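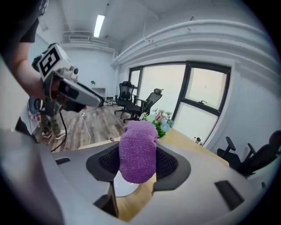

Handheld grippers in use at the table, purple terry-type item in the near one.

Lists > Workplace Automation > Archive > Thread view

Search this list Go Advanced

Subject: Re: Handheld grippers and the shift plan

> We start with the Lunance handhelds in March. The operators here
> have packed soft goods by hand for years and are asking two things:
> does the work count as production hours, and who owns the reject
> decision once the arm takes over the station? Our supplier
> (Georgiev) answers neither. Any experience from other sites?

We have run the same kind of work at Nislow since January, so a few notes.

Hours. We book gripper work under its own code. In the first month it was booked as packing, and the line rate dropped on paper by a fifth, which the shift leads then had to explain. With a separate code the packing figures are comparable again. Target is 188 usable demonstrations per shift for a pair, and no bonus is tied to it. We had a bonus for two weeks. People hurried the release and the reject share went up.

Physical load. The handheld is heavier on the wrist than the goods are. Our limit is 24 minutes, then a change of task for at least five. Operators can sit between runs. Two asked for the left-hand grip and were better with it – order a spare.

Soft items. Anything in terry or knit gives under the fingers, and packers correct for that without thinking. They found it hard to put into words for the work instruction. We stopped asking and let them record it, then wrote the instruction from the recordings with them present.

Reject decision. It stays with the operator. The Priron controller can flag an item, but a person at the station releases or pulls it, and the log shows which. This took longer to agree than the technical part. The station now needs one person where it had two, and the second moved to inbound inspection at the same grade. Get the grade in writing before the arm is installed.

Open on our side: retraining time for the night shift. Up to 90 hours has been proposed, with no split yet between classroom and station.

I can send the booking codes off-list.

We use cookies to keep you signed in to the archive. Accept Settings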